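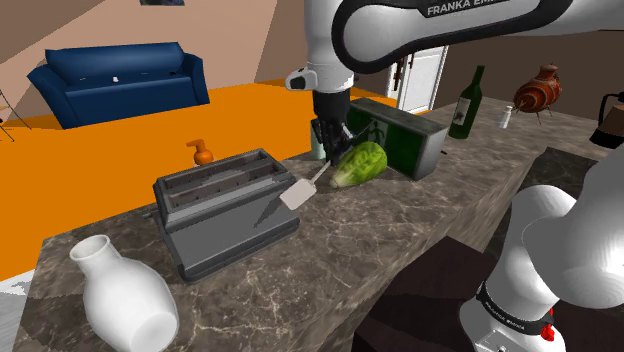
Can I run a honed marble counter right up to a slot-in range without a metal trim strip?
Leave a 3 mm gap on each side, ease the top edge of the stone, and fill nothing. The range body expands when the oven is on and the stone barely does, so a rigid filler will crack out within a season.

Home > Forums > Kitchens > Countertops > Stone

praritz_mill wrote:
That answer is from the sticky and I have a problem with the "fill nothing" part. My range opening is 908 mm and the range is 900 mm, so I have 4 mm per side if it sits dead center. Crumbs and oil go straight down. Has anyone used a silicone gasket in a gap that size?

Eckhard Harms wrote:
T-profile silicone, the kind sold by the meter. The stem goes in the gap and the flange sits on both surfaces. It lifts out for washing. Do not glue it.
Check the width at the back as well as the front. Walls are seldom square and 4 mm at the front can be nothing at the back.

dolomite39 wrote:
Disagree on the gasket. On honed marble the flange traps moisture against the stone and you get a dark line parallel to the range. I pulled mine after one winter. The line faded but it did not go away completely.

Eckhard Harms wrote:
Was the cut edge sealed? Most shops seal the face and skip the edge. Water enters through the edge and shows on top.

dolomite39 wrote:
Face only, as far as I know. The shop was Nieto and the invoice says "sealed" with no detail.

sill_and_scribe wrote:
So the edge was the problem and the gasket got the blame.

dolomite39 wrote:
Both. An open gap would have let it dry.

praritz_mill wrote:
Back measures 906. That leaves 3 mm per side there, which is the sticky's number — tight but workable. The slab is from Vitau, 30 mm, honed, not installed yet. Would you seal the edge before or after it goes in?

Eckhard Harms wrote:
Before. Two coats of penetrating sealer, wipe off the excess, let it cure for the time on the can. You will not get a rag down a 3 mm gap afterward.

sill_and_scribe wrote:
Also ask for the bottom arris to be eased. A sharp lower edge chips when the range is slid in, and you find the chip when you pull the range out to clean.

praritz_mill wrote:
Edge gets sealed this week. I will try the gasket loose and lift it after cooking. Will report back in September.

Comments (3)

virnano_k — July 8, 2018
Same job here with quartz. Gasket is fine on quartz.

tmerrow
Check the range manual for side clearance before you order stone. Mine asked for more than 3 mm.

oldgrout
Open gap. Vacuum it with the crevice tool.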